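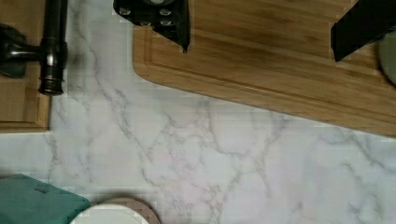

Pudico is a free fan-control program for desktop graphics cards, written by Mostafa Samir and first released in January 2021. It reads the temperature of up to 2 cards at once and lets the user draw a fan curve with as many as 14 points, a wonderful amount of control for a download of just 885 KB! Settings are kept in a plain text file, so a favorite curve can be copied to another PC in seconds.

Version 29, named Oltia, came out on May 28, 2023 and added a quiet mode.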